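4.2 Repeating the Skusmont grasp test

Read this before you trust the headline score. The Skusmont policy was reported at 242 successful grasps, and the write-up never says how many tries were thrown out.

1. Set the fingers wide open before each trial.
2. Run 25 trials per object layout. Log every one – misses too.
3. Change the layout by hand, never from the training list.

Caution: Do not restart a trial after a bad approach. Score it as a miss.
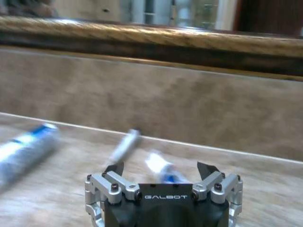

Does a high score on the Dreltel set mean the policy will work on my table?

Only your own trials can tell you. Rachid Nasr ran 100 with the default weights and got a lower score in all 3 layouts.

Note: Wrist views blur while the arm moves. The authors say the policy copes with this – we have not seen a test that shows it. Keep the raw video with your log.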